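Woodwork and Furniture > Finishing and Repair
Thread: Dark brown tabletop, veneer or laminate? And what to do about glare

kanaujia_84
Posted 8 January 2020

I have a dark brown table that came with the apartment and I want to work out what it is before I put anything on it. The landlord says it is wood and that I can do what I like with it. The previous tenant left a can of Gullero furniture oil in the closet, so somebody was treating it with something.

It stands against a beige wall and takes up most of that end of the room. The top is glossy. My complaint is the reflection. When the light is on I get a white spot right where I sit, and I have to slide my papers over to one side to read them. I would like to take the shine down if the top can stand it.

What I don't want is to sand through something paper thin. I did that once to a nightstand and it ended up on the curb.
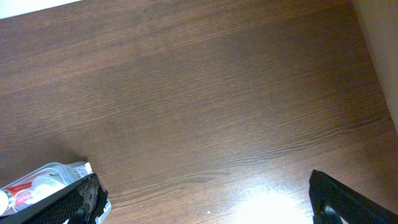
The grain is what confuses me. It runs on a diagonal across the part where I sit, and the lines bunch up into dark ripples in places. I can't find a seam in that stretch. If it were boards I would expect to see a joint somewhere, so I am leaning toward veneer, but my brother-in-law says laminate and he is very sure of himself.

Questions:
How do I tell which it is without damaging it?
If it is veneer, can I dull the gloss by hand?
Is the oil any use on a finish like this?

Thanks.

Hudau
Posted 41 minutes later

Look at the underside and the edges first. Everybody stares at the top and the top is the part that was made to fool you. Get down on the floor with a flashlight. If the underside is particleboard or MDF, you know it isn't solid and you can stop worrying about that part of it.

Then look at the edge. On laminate you will usually find a thin dark line where the top sheet meets the edge band. On veneer the line is much harder to see, and often there is a little wear at the corners where the finish has gone and bare wood shows.

My vote is laminate. Ripples that tight look printed to me.

benchdog_ohio
Reply to Hudau

I don't agree that it looks printed. Plenty of real veneer has that kind of bunching. Also the color moves from reddish brown to a chocolate brown from streak to streak, and cheap laminate tends to be flatter than that.

The test I use is to look for a repeat. Printed patterns come off a roller, so the same ripple comes back somewhere else on the top. Pick one feature you would recognize, put a piece of tape next to it, and go looking for its twin. On a small table you may not find one even if it is laminate, so finding nothing doesn't prove anything. If you do find one you have your answer.

Hudau

Fine, but modern prints have a long repeat and some of them have very good color. I have a counter in the garage that people take for walnut until they lean on it.

kanaujia_84

I did the underside. It is particleboard with a brown paper backing. No label. There are two screw holes that don't match anything, so maybe it had a drawer.

The edge is harder. There is a band and it is close in color to the top. I can feel the line with my fingernail on the front edge but I can't really see it.

I tried the tape thing for a while and didn't find a match. I'll try again in daylight.

Nustach
Posted later the same evening

Please don't sand anything yet.

Particleboard core rules out solid wood, so it is down to the top layer. Here is what I would do, in this order.

Wash it first. Warm water, a drop of dish soap, wrung-out cloth, then dry it. If it has had years of oil or spray polish on it, part of that shine may be residue. Oil does not soak into a sealed gloss finish, it just sits there and gets sticky. So that answers your third question. Leave the can in the closet.

Next, find a spot nobody will see, near the back where it meets the wall. Put one drop of denatured alcohol on a cotton swab and hold it there for a few seconds. If the finish goes tacky, it is probably shellac and you have a real finish over real wood. If nothing happens, you have learned less than you would like. It could be laminate, or it could be veneer under a tougher coating such as polyurethane. Open a window and keep it away from the stove.

If you are still stuck, look at the surface at a low angle with a magnifying glass. Real wood has pores. A print has dots, or a texture that doesn't line up with the drawn grain.

benchdog_ohio

Good list. I would do the magnifying glass before the alcohol, personally. It costs nothing and leaves no mark.

mapleleafpat

I'm going to disagree with the whole project. Move the lamp.

A bright spot on a glossy table is the light bouncing into your eyes from one position. Shift the lamp two feet or change to a shade that points at the wall and the spot moves or goes away. I spent a weekend in October rubbing out a sideboard for the same reason, and when I was done it was patchy and there was still a spot on it, just a blurrier one. Then I moved the lamp and that fixed it.

kanaujia_84
Reply to mapleleafpat

The light is a ceiling fixture, so I can't move it. I could turn the table, but then the chair blocks the closet.

mapleleafpat

Then a frosted bulb, or a desk pad. A big felt or cork one. If you rent I would go that way no matter what the top turns out to be. Did you get the landlord's okay in writing?

kanaujia_84

No, he said it in the hallway. I'll send him an email so I have it.

Hudau

Agree on the desk pad. If it turns out to be laminate you can't rub it down anyway. You get scratches through the wear layer and they don't come out.

Nustach

If it turns out to be veneer with a film finish, you can dull it. Use a gray abrasive pad, or 0000 steel wool with a little wax as lubricant, always with the grain and with light pressure. With the grain running diagonally you need to follow the diagonal, which is awkward on a wide top because you run off the edge on every stroke. Start each stroke inside the edge and lift before the corner. Corners are where people go through.

I would not use paper on it. Someone is going to say 600 grit is safe, and it is safer than most, but a factory finish can be very thin and you have no way to measure it.

benchdog_ohio

I was about to say 600. I have used it wet on a lot of factory tops and never gone through. You do need a flat block and you need to stop and look often. But for a first try the gray pad is easier to control, I'll give you that.

Nustach

Your results are your results. He has already lost one nightstand.

kanaujia_84

Update. Washed it this morning, twice. The cloth came up yellowish brown the first time and nearly clean the second. The top feels different, less draggy under my sleeve. It is still glossy and the spot is still there.

Borrowed a magnifying glass. I think I see pores. They are short dark dashes and they follow the grain, including through the ripples. I don't see dots. I looked in 3 places and they all had the same dashes.

benchdog_ohio

Dashes that follow the grain point to veneer. Some laminates have a pressed texture that copies pores, but in my experience it usually drifts off the pattern somewhere.

Hudau

Usually. The expensive ones are registered so that it lines up. I'm at 50/50 now. Do the alcohol.

kanaujia_84

I'll do the alcohol on the weekend when I can leave the window open. In the meantime I ordered a cork desk pad, so I can work at the table while I decide. Email to the landlord is sent.

Does it matter if I can still smell the old oil a little when I put my face near the surface?

Nustach

No. Give it a third wash before you test, and let it dry overnight.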